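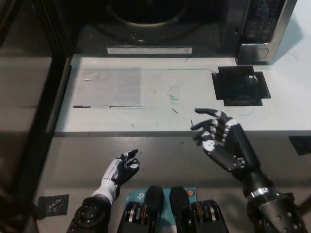

13 June 2022

Sourdough starter trials, second round. Jars A, B and C fed at 8:15 with the Hesier whole rye, same lot as in April. D got white bread flour as before. Water from the filter jug, left out overnight.

A had doubled by lunch. B was slower and smelled sharp, a bit like nail polish remover, so it is probably underfed. Moved it to two feedings a day. C looks like A with smaller bubbles. D rose and fell before anyone marked the peak. Put a rubber band on the jar at the start level next time, please.

Xuelian says the proofing cabinet reads 2 degrees high on the top shelf. Checked it against the glass thermometer and she is right. Old notes for the top shelf need correcting. Have not done that yet.

Baked one loaf from A in the small Dutch oven. Good rise, crust too dark on the bottom, crumb slightly gummy near the base. Cut it after an hour, too early. Nipon wants to try 3 percent less water before we change the oven time. Fine with me.

Rye is down to 6 kg. Qiuyue to ask Kahraman for a price on a coarser grind.

To do: pH strips, new lids for B and D, copy the April feeding table into this book.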